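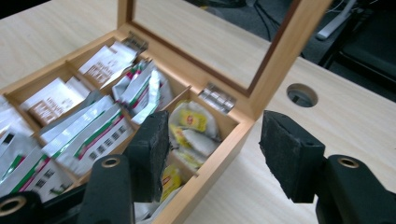

Call for participants: Viewing Panel on Screen Satire
Prisport Centre for Film and Audience Research
Reference: 2149

The Prisport Centre for Film and Audience Research invites applications from members of the public who wish to join its Viewing Panel on Screen Satire. The panel will meet from November at the Kocabaş Screening Room, Flalleder Street, and is open to adults with any level of interest in film. No qualification in film, media or a related subject is required.

Background to the study

Film comedies set in an imagined future have long been used to comment on the habits of the present. Some of these films were ignored on release and found their audience only years later, through television and home viewing. Others were popular at once and are now seldom shown. The Centre wishes to understand how viewers today respond to such films, and in particular how they decide whether a film is mocking a group of people, a set of institutions, or the viewer.

Earlier work by the Centre relied on written reviews and on box office records. Both sources are useful, but they say little about what an ordinary audience member notices during a screening, laughs at, or remembers a week later. The present study has been designed to fill part of that gap. It is led by Dr Nesrin Baysal, Senior Research Fellow, and is paid for by a grant from the Weltel Trust.

What participants will be asked to do

Each participant will be placed in a group of 16 and will remain with that group throughout. Groups will attend six evening screenings, held at intervals of two weeks. Doors open at 6.15 pm and each film begins at 6.45 pm. Screenings will be followed by a short written questionnaire and a group discussion led by a member of the research team. Sessions will end no later than 9.45 pm.

Participants will also be asked to keep a viewing diary between sessions. Entries may be brief. They should record anything watched at home or in a cinema which the participant considered to be satirical, together with a few words on why. Diaries may be kept on paper or online. Those who prefer to record their entries by voice should say so when they apply.

At the close of the study, each participant will be invited to a single interview lasting no more than 50 minutes. The interview may be held in person or by telephone.

Titles will not be announced in advance. All films will be in English or shown with English subtitles. Some contain strong language, sexual references and crude humour, and one contains scenes of comic violence. A note on content will be given before each film, and participants may leave a screening at any time without giving a reason.

Who may apply

Applicants must:

be aged 18 or over when the study begins;
live within travelling distance of Flalleder Street;
be able to attend at least five of the six screenings;
be willing to take part in group discussion in English.

The Centre cannot accept applications from persons who have worked as paid film critics, or who have been employed in film distribution, within the last five years. Current staff of the Centre and members of their households are also excluded. Students may apply, with the exception of those supervised by a member of the research team.

The Centre particularly welcomes applications from people who rarely go to the cinema and from those who do not consider themselves to enjoy comedy. Where more applications are received than there are places, participants will be selected so that a range of ages, occupations and viewing habits is represented in each group.

Payment and expenses

Participants will receive a payment for each session attended and a further payment on completion of the diary and interview. Current rates are set out in the information sheet. Reasonable travel costs within the local area will be repaid on production of a ticket or receipt. Claims for childcare and other care costs will be considered if agreed with the project office beforehand. Applicants in receipt of benefits are advised to check whether payments of this kind may affect their entitlement.

Access

The Screening Room is on the ground floor and has step-free entry from the courtyard. Two wheelchair spaces are available at each screening. An induction loop is fitted, and captioned copies of all six films will be used for any group that requests them. Applicants with other needs should contact the project office, which will treat all enquiries in confidence.

Use of information

Group discussions and interviews will be sound recorded and typed up by the research team. Names will be removed at that stage and replaced with a code. Recordings will be destroyed once the written copies have been checked. Short passages from discussions, diaries and interviews may be quoted in published work, in a form that does not identify the speaker. Participants may withdraw from the study at any point up to the completion of the final interview and may ask for their diary to be returned.

How to apply

Applications should be made on the form supplied by the project office, by post or online. The form includes two questions requiring a written answer. The first asks for an account of a film which the applicant found funny and others did not, or the reverse, and should not exceed 1000 characters. The second asks about usual viewing habits and should not exceed 2000 characters. Answers will not be judged on style or spelling.

All applicants will be told the outcome in writing. Those offered a place will be sent an information sheet and a consent form, which must be signed and returned before the first screening. A waiting list will be kept in case places become free before the second session.

Enquiries about the study should be addressed to Dr Nesrin Baysal, Viewing Panel on Screen Satire, Prisport Centre for Film and Audience Research, Flalleder Street, quoting the reference given at the head of this notice.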